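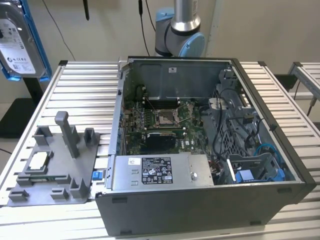
Pulling the CPU before selling an old Dell tower, worth it?
Hardware > Used and Refurb

skinner_2558
Cooler's off, lever's up, processor is out and sitting next to the case. Plan was to sell the chip and the hard drive separately and let the rest go as a barebones tower. Board, graphics card and power supply are all still in there. Guy at Stavside says I'll get more this way. Anyone done it?

rustbelt_ram
I've heard that for years and never seen the math. Who is buying a Dell board with no processor? Most people want to plug it in and see a logo.

Bremness
Disagree. I sold 8 of these as barebones last spring and only 2 came back. Plenty of people have a spare chip in a drawer.

rustbelt_ram
2 out of 8 is a quarter of your sales, and you paid shipping on those. What was wrong with them?

Bremness
Bent socket pins on one. The other guy bought the wrong processor, so I don't count that.

rustbelt_ram
He got his money back, so I count it.

oldfan1101
Pins are what would worry me. An open socket with the lever up is asking for it. Close the bracket and put a plastic cover on before you do anything else. And don't leave the chip sitting out.

skinner_2558
Don't have a cover. Rolta sells them in bags but I need one, not a bag.

oldfan1101
Then put the processor back in. That's the best cover there is, and it solves your selling problem too.

Bremness
You people make everything sound dangerous. Tape a piece of card over it.

rustbelt_ram
Please do not tape card over a socket.

oldfan1101
Agree with rustbelt. Sell the drive if you want (wipe it first), leave the graphics card where it is, and list the tower as a working machine. "Worth more in parts" usually comes from someone who sells parts.

skinner_2558
Stavside does sell parts. Going to price it both ways tonight and post what I find.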